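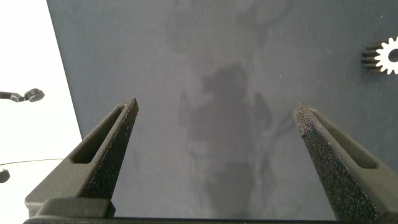 *Setúbal, 8 de março de 2025*

## Tapete escuro para peças pequenas: manter ou reformar? (tópico 3.746)

**Dragica_Georgiou**
Boa tarde a todos. Uso um tapete escuro na bancada para trabalhar com engrenagens pequenas e estou a ponderar trocá-lo por um claro. O contraste é óptimo, vejo qualquer dente de metal a um metro. O problema é que vejo também tudo o resto: pó, dedadas, manchas que não me lembro de ter autorizado. Já procurei no catálogo da Flurkberg e há dele em cinzento-claro e em branco. Alguém fez a troca e ficou contente?

**olga.figueroa**
Fiz, e arrependi-me ao fim de uma tarde. Engrenagem prateada em cima de branco é um exercício de fé. Passei mais tempo a apalpar a bancada do que a montar. Voltei ao escuro e passei a tolerar as manchas, como se tolera um cunhado.
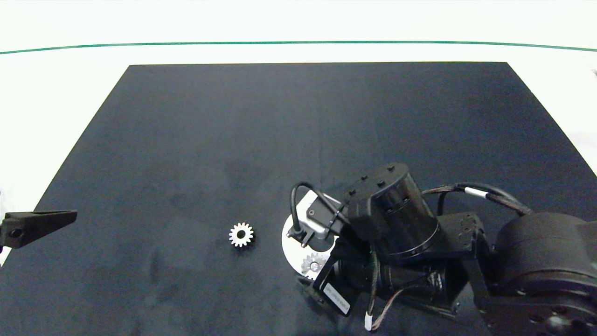 Como se limpa um tapete destes sem o deixar pior?

Com um pano de microfibra bem torcido, água morna e uma gota de detergente da loiça. Passa-se sempre no mesmo sentido e seca-se logo com outro pano. O álcool fica na gaveta: no meu primeiro tapete deixou uma auréola que ainda lá está.

**Dragica_Georgiou**
Obrigada, Olga. E o vinco ao meio? Tenho o tapete desde dezembro e veio dobrado da Sodwood, não enrolado. As engrenagens pequenas assentam bem em todo o lado menos ali.

**olga.figueroa**
Ao sol não, que ondula nas pontas. Eu deixei o meu virado ao contrário, com dois dicionários em cima. Melhorou. Desaparecer, não desapareceu.

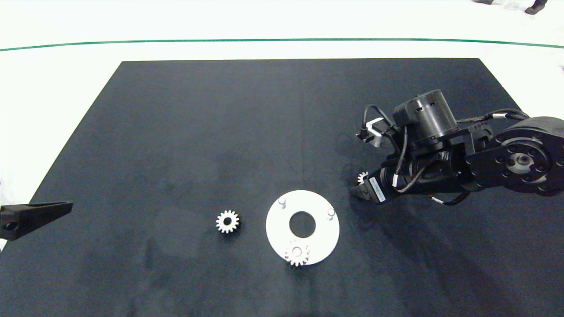 **Malte Nolte**
Discordo de quase tudo. As manchas claras não são sujidade, são desgaste — e desgaste não sai com detergente, por muito carinho que se ponha. Se o tapete está baço e com riscos no meio, é porque é no meio que se trabalha. Rodem-no meia volta de vez em quando e deixem de o lavar como se fosse uma toalha de altar.

**Dragica_Georgiou**
Malte, eu rodei. Agora está gasto dos dois lados, com uma simetria comovente.

**Malte Nolte**
Então está a funcionar.

**mpho_m**
Sobre a cor, sou da equipa do escuro, mas com um tabuleiro branco ao lado para as peças que já foram conferidas. O que está no tapete falta ver, o que está no branco está visto. Parece uma mania e é, mas deixei de montar a mesma engrenagem duas vezes.

**olga.figueroa**
Duas vezes? Mpho, isso merecia um tópico próprio.
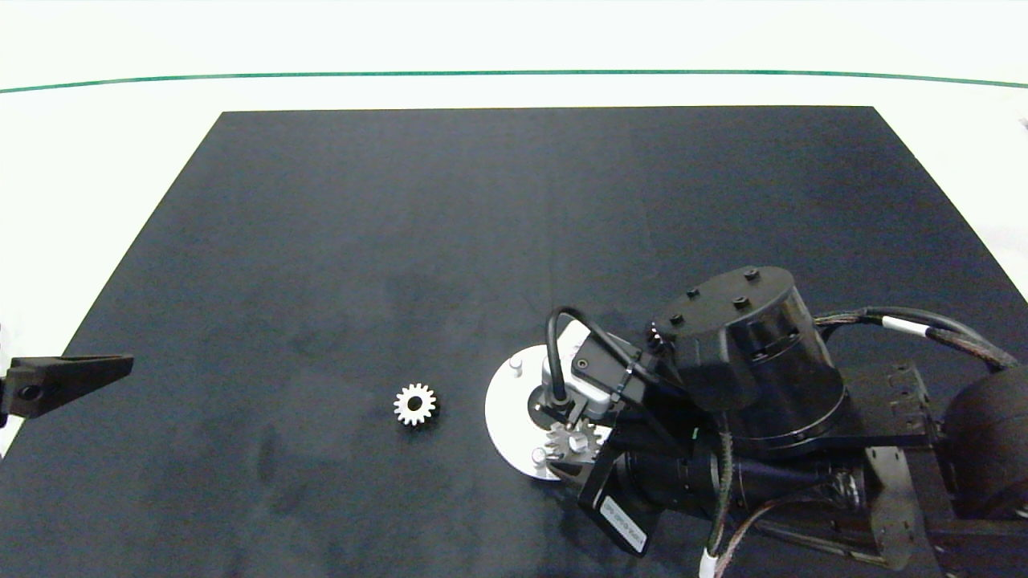
*Engrenagem prateada em tapete escuro.*

**Dragica_Georgiou**
Pronto, fico com o escuro. O branco da Flurkberg sai do carrinho e entra um pano novo. O vinco vai para debaixo dos dicionários, assim que encontrar quem mos empreste.

**Malte Nolte**
Tenho uma enciclopédia incompleta, falta o volume do M. Se servir, é só vir buscar.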